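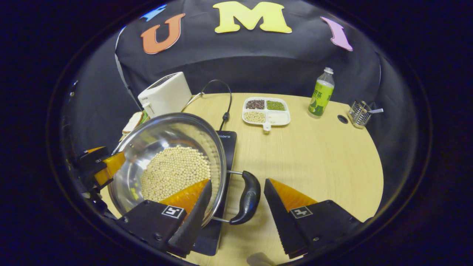 Newsletter > Members' Notes > Winter

Soaking beans, and a small confession

I've been cooking dried beans for most of my adult life and I only started salting the soaking water this April. My mother swore salt made the skins tough, so I never did it, and I passed that on to anyone who'd listen (sorry, Mhairi!). Then Meinrad Nägeli brought a pot of soybeans to our spring supper that were creamy all the way through, and he told me he'd salted them the night before. I went home and tried it that same evening.

So now I do a tablespoon of salt to a big bowl of water, overnight in the fridge, then drain and rinse. Soybeans swell up a lot more than you'd think, so give them room. I once used my little blue bowl and woke up to beans pushing the lid off.
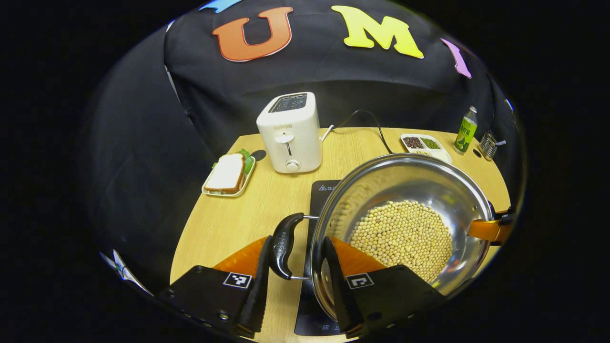

The other thing is patience at the simmer. Soybeans foam like crazy in the first ten minutes, and if you wander off to answer the phone you'll be scrubbing the stove afterward. Skim the foam, turn the heat down low and leave the lid cracked. Mine usually want three hours, older beans longer. Gebhard Holzer does his in a pressure cooker and says I'm wasting my Sundays, but I like having something going on the stove while I read.

Save the cooking water too! It makes a lovely start to a soup with leeks and a spoonful of miso, and it freezes fine in old yogurt tubs. Label them, though. I thawed one last month for dinner and it was applesauce.

If you have a bean that beats soybeans in a winter stew, write and tell me. I've got room on the shelf for one more jar.

5 comments | 649 shares

Contact us | Back to top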